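CALL FOR PARTICIPANTS
Adult beginners and lapsed players wanted for a chess course we are not sure works

Wenlow Chess Room, Lelport
Contact: Gisela Quezada, room organizer

We need adults who play chess badly, or who used to play and stopped, to work through the Juller beginners' course with us over the winter. It starts in December and you will be paid for your time. Please read the whole notice before you write, including the part about what we don't believe.

What this is about

Juller is a home chess course written by Hnat Antoniuk, who used to teach on Sunday mornings in our upstairs room and now lives out of state. It comes as a booklet of 66 pages and a stack of practice sheets. Its claim is that an adult who spends the first 2 weeks doing nothing except setting up the board, clearing it, and playing through openings by hand will make fewer beginner's mistakes later than an adult who starts with full games on day one.

I have taught beginners for a long time and I don't buy it. I have seen plenty of people set up a board beautifully and then lose a queen to a pawn. Hnat says that proves nothing, and he has a point, as I never wrote any of it down. So we are going to write it down this time.

The Wenlow room has no stake in the sales of the booklet. Hnat gets no say in who is picked. Sowmya Murthy will keep the game records and has promised to be equally unpleasant to both of us about the results.

The boards

Everybody plays on the same kind of setup: a flat board with black and white squares and a dark gray border, black and white pieces, a covered table. No themed sets, please. We had one applicant last time who wanted to bring a hand-carved set in which the bishops could not be told from the pawns, and the answer is still no.

Where the board sits is marked on the table with thin yellow tape. Put the board back inside the tape when you're done. The practice sheets assume the board is facing the way it was facing at the start, and people who turn it a quarter and then follow the sheet end up with the dark corner on the wrong side and a diagram that makes no sense.

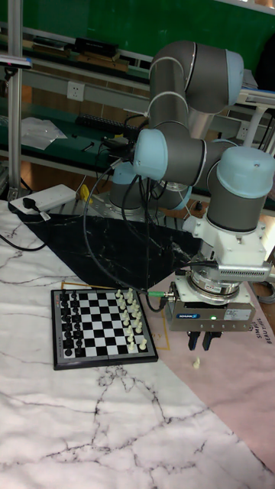

Set up for the start of a game, with one small cream-colored piece on the table off the board.

What you would be doing

You will be put in one of the two groups by drawing a slip of paper. You can't choose, and you can't trade with your cousin.

The first group follows Juller as written. You set up both sides from an empty board, check your work against the sheet, clear the board, and do it again. After that you play through the openings in the booklet, moving the pieces for both sides. You don't play games against anyone until the booklet says so. I expect this to be dull. Hnat says it stops being dull after a few evenings, which is the kind of thing people say about running.

The second group gets the rules on a single sheet and starts playing the same night. You will lose a lot. Someone will show you how to set up the pieces once, and after that you ask your opponent.

When the first stage is over, both groups play the same series of games against each other and against a few of our regulars. You write down your moves. If you've never written down moves, we will teach you, and it's easier than it looks. At the end Sowmya goes through the score sheets looking for illegal moves, pieces left hanging, and games lost in the opening. Those are the things Hnat says his course fixes, so those are the things we'll look at. Whether you won is of much less interest to us.

Sessions are on weekday evenings, starting at 7 p.m., with a catch-up session on Sunday afternoon for anyone who missed one. The catch-up session is for people who got stuck at work. It isn't a second schedule.

Who we want

Adults who know little or no chess.

Adults who learned as kids and haven't touched it in years. You may think you remember castling. We'd like to see that.

People with a rating can apply as long as it is 1391 or lower. That number happens to be Stanisława Sobczak's, and she asked to be let in, so that's where the line went. I would rather admit this than pretend there was a theory behind it.

You should be able to sit at a table for an evening, with breaks whenever you want them. You should be able to pick up small pieces, or bring someone who will move them for you on your word. Both are fine and neither will affect your place in the draw.

Who we don't want

People who believe already. If you've bought the booklet and have been recommending it to your neighbors, you're a poor test of it. The same goes for anyone who has decided it's nonsense, apart from me, and I won't be scoring.

People who intend to practice on their phones between sessions. I can't stop you. I can only ask you not to apply.

Anyone hoping chess will improve their memory, their focus, or their standing with their kids. Maybe it does. I have read the pamphlets that say so and they're mostly written by people selling chess lessons. We make no such promise and we aren't testing for it.

Setting up: what counts as correct

So many people have asked what there is to practice about putting out the pieces that I'll answer it now. Black goes along one side in two rows, White along the opposite side in two rows, and the middle is left empty. Pawns stand in front. Each queen starts on a square of her own color. There is a light square in the corner at each player's right hand. On our tables Black is usually along the left edge and White along the right as seen from the front, so you will be learning the position from the side as well as from a player's chair. Hnat considers this important. I consider it a matter of where the chairs fit, but I left it alone so that he can't complain afterward.

A setup is marked correct if every piece is on its square. It doesn't have to be pretty. Knights may look in any direction they like. Hnat's booklet has most of a page on which way knights should look, and we have agreed, after some email, to skip that page. 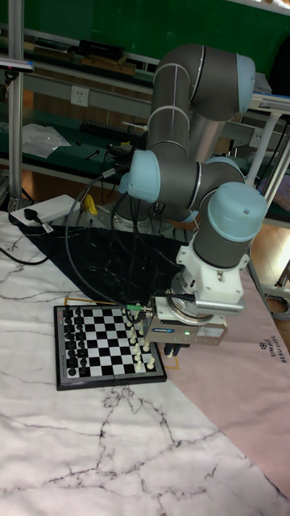 Black along the left edge, White along the right, and the middle squares clear.

The tables have a white cloth with a gray marble pattern. I wasn't in favor of it. I thought the veins would pull people's eyes off the board, and Visitación Vidal, who picked it out, thought I was fussing. So far I can't show that she's wrong. If the pattern bothers you during a session, tell us and we'll make a note of it. Please don't put drinks on the cloth.

Pay and expenses

You will get $55 if you finish. It's paid at the end, in cash or by check, whichever you prefer. It doesn't depend on your results or on what you say about the course. If you drop out before the games begin, we will cover your bus fare for the evenings you attended and part as friends.

You may keep the score sheets from your own games once Sowmya has copied them. The booklets go back in the cupboard. A few came back last time with the answers penciled in, and I spent an evening I won't get back with an eraser.

What we'll do with the results

They will be typed up and pinned to the board by the door, and a copy will go to anyone who took part. Your name won't be on it unless you want it there. If Juller's course does what it says, I'll put that in the first line and Hnat can frame it. If there is no difference between the groups, that goes in the first line too. He has agreed to this in writing.

I should say what this can't show. We are one room in one town. The people who answer notices like this have free evenings and enough patience to read to the bottom. A careful reader could find other holes, and if you're that reader I would like to hear from you whether or not you apply.

How to apply

Send a note to Gisela Quezada at the Wenlow Chess Room, or leave one in the box inside the front door on Cisternas Street. Tell us:

Your name and the best way to reach you
What chess you've played, if any, and how long ago
Which evenings you can't do
Anything we should know about seating, lighting, or stairs (the room is on the second floor and the elevator is slow but works)

Please don't send a list of your wins. There is no interview. If there are more applicants than seats we'll draw names, and Visitación will do the drawing, with her eyes shut if anybody insists.

You'll hear from us either way before the end of the month. Visitors who want to look at the room first can come by on Sunday after 2 p.m. and ask for Stanisława. She'll offer you a game. You're under no obligation to accept it, and if you do, it doesn't count toward anything.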